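Fingers or a clamp: my second go at the Tikix hands

Posted Sunday, February 2, 2025

I said last month I would stop writing about hands until somebody gave me a reason to. Then Satish Rai wrote to say the Tikix pair was bolted on and working at Parklow, and would I like to come and be rude about it in person. So I drove over.

My position, for anyone new: most jobs people want a five-fingered hand for can be done by a parallel gripper with decent pads. The gripper has one motor. It opens, it closes, and when it breaks you can see what broke. We ran an Urquhart two-jaw on the bench for most of last year and the only thing I ever replaced was the rubber. A hand with fingers has a lot more to go wrong, and the people selling it tend to show you the ten seconds when nothing did.

Parklow's test job is drinks. They have a counter dispenser with a lever on it, and the arms are supposed to hold a glass vessel under the outlet with one hand and work the lever with the other. I like this as a test more than I expected to. Glass is slick, it's hard for a depth camera to see, and too much squeeze gets you a mess. There is also a lever, so the second hand can't just hang there looking expensive.

Satish had set up a fair comparison, or fair enough. Same arms, same Flavwood controller, same operator on the sticks (Anum Janjua, much more patient than I am). Tikix hands in the morning, Urquhart grippers after lunch. I asked for 11 tries with each, and asked that we write down the bad ones too.

The first thing I noticed with the hands is that Anum didn't really grip the glass. She laid a finger across the front of it and let the drip tray carry the weight. It's sensible, and it's what I'd do with a full jug. But it is steadying, and steadying doesn't need a hand that costs what this one costs. A bent piece of aluminum with foam on it would steady a jug.
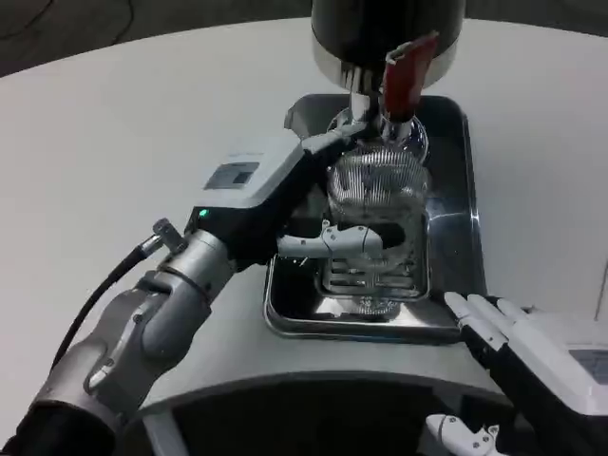 Naheed Marwat didn't agree, and told me over the noise of the fan that I was grading the easy half of the job. Her view was that a finger can give a little when the glass shifts and a flat jaw can't, and that I'd feel differently once I saw the gripper try to come in sideways over the lip of the tray.

She had a point about the lip. The Urquhart jaws are wide and deep, and the tray has raised edges, so Anum had to come down from higher up and the wrist ended in a place it did not like. Twice the controller stopped the arm outright. I don't count that against the gripper alone. Flavwood's joint limits are set very cautiously out of the box and there's a menu for it, four levels down, that Satish had not touched.

Final count: 7 good ones with the hands, 7 good ones with the grippers. I was hoping for something I could be smug about. The failures were different, though. The gripper mostly failed before it touched anything, which costs you time. The hands mostly failed after, with the vessel turning slightly under the finger until Anum backed off. I know which of those I'd want near glass in a cafe with people in it.

The cable bothers me as well. It runs down the outside of the forearm and plugs in at the side of the wrist. Satish says it has been fine. I had one routed the same way on the old rig and it lasted until March, when it caught on the corner of a table and took the connector with it. Put it inside or put a sleeve on it.

What I do like: the little display and the green light on the hand. I'm a sucker for being able to look at the part and not at a laptop. The Urquhart gives you nothing, and I've spent whole afternoons wondering whether mine was asleep.

Price is where I get grumpy again. For what a second hand adds to this job, I could buy a spare gripper, a better wrist camera and lunch. Tikix quotes 800 hours before the finger tendons need service. I asked whether that was under load and got a reply with the word "typical" in it.

Yasir Tanoli has offered to rerun the whole thing with softer jaw pads and the joint limits opened up. I'll go back for that, and I've asked for a taller vessel too. Comments are open. If you've run these hands past the service interval, I'd like to hear what wore out first.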